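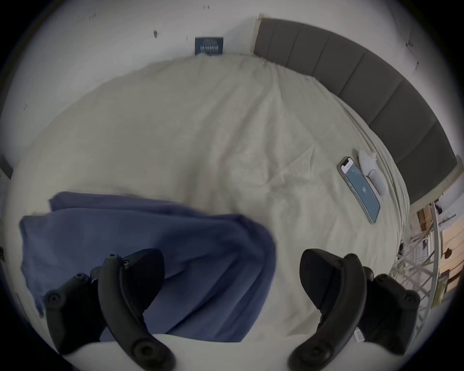 The Vida from weir to town: a stretch of river people drive past

Second year Geography and Tourism, field project report
Piroska Kun

1. Why this river

Everyone in our year picked the coast or the lakes. I picked the Vida, mostly because I grew up ten minutes from it and had never been in it, on it or across it except by the road bridge. If you say "the Vida" to people in town they think of the sugar works and the smell in December. That's the bottom four kilometres. Above the weir at Kokier it is a different river, green and slow with alders right down to the water, and hardly anyone goes.

The question for the project was simple. Who uses the upper Vida, what for, and what stops the rest?

2. Where I worked

Kokier weir down to the town quay. I split it into three parts.

Upper: weir to the old ferry landing. Gravel bars, shallow, fast after rain. One footpath, left bank only, and it gives out twice.

Middle: ferry landing to the mouth of the Fitulik, a side stream that comes in under a railway arch. Deep bends, steep clay banks. Best bit in my opinion. Kingfishers both mornings.

Lower: Fitulik to the quay. Embanked, straight, works on the right bank, allotments on the left.

3. Method

Walked the whole length twice, paddled the middle part once in a borrowed canoe (landed badly, lost a notebook, so the first set of notes for the landing is from memory). Stayed two nights in Kokier so I could start early.

Questionnaire: 100 handed out, 40 came back. Left them at the bakery, the station and the anglers' hut. The anglers sent back more than anyone else, which skews things, see section 6.

Interviews: 16, mostly short, on the path or at the quay. One was nearly two hours long with a retired lock keeper and could of been a project by itself.

Put everything into Datadik, the free version, which only lets you make bar charts. Charts are in the appendix.

4. What I found

Fishing is the main use on every part of the river. Walking comes next but only near the quay, with dogs, before work or after tea. Canoeing hardly figured. Two people had done it, both years ago, both with the scouts.

Swimming — I expected none. But there is a bend just above the Fitulik where local families have swum for generations and they don't advertise it. I was asked not to mark it on the map and I haven't.

Main reasons for not going to the upper river, in order:
no idea how to get down to the water
nowhere to park
thought it was dirty
thought it was private

The third one is interesting. People living in town assume the water is bad all the way up. The works is downstream of everything I am talking about! Water at the works can't make Kokier dirty. When I said this in interviews a few people were really surprised, one didn't believe me.

The fourth is half true. There is a private field by the ferry landing, with a gate, and the sign on it makes it look as if the path is closed too. It isn't. The path goes round the outside.

5. Ideas

Fix the two gaps in the footpath. The longer one is 570 metres and at the moment you have to go up to the main road with lorries passing you.

A proper set of steps at the ferry landing. The old stone ones are still there under the nettles.

A small board at the quay showing the river going up, with walking times. At the moment the only map there shows the town centre and the river is a blue strip along the bottom with no name on it.

I would not put a car park at the middle part. Lay-by at Kokier is enough, there is a bus on Thursday for market as well and it comes back mid afternoon.

6. Problems

Too many anglers in the sample. No children asked, needed permission forms and left it too late. Both walks were in dry weather, so I can't say much about the path after rain except what I was told (bad). Canoe survey only done once. Didn't get a reply from the works in time, I wrote to them twice.

I also never measured water quality, only asked what people thought of it. My tutor pointed this out quite early and she was right. A cheap test kit at Kokier, the Fitulik mouth and the quay would of been enough to compare, and if anybody carries this on next year I'd start their.

7. Thanks

To the anglers' hut for tea and for the loan of waders, to the bakery in Kokier, and to my uncle for the canoe, which has been dried out and returned.

Appendix A: questionnaire
Appendix B: bar charts
Appendix C: sketch map, weir to quay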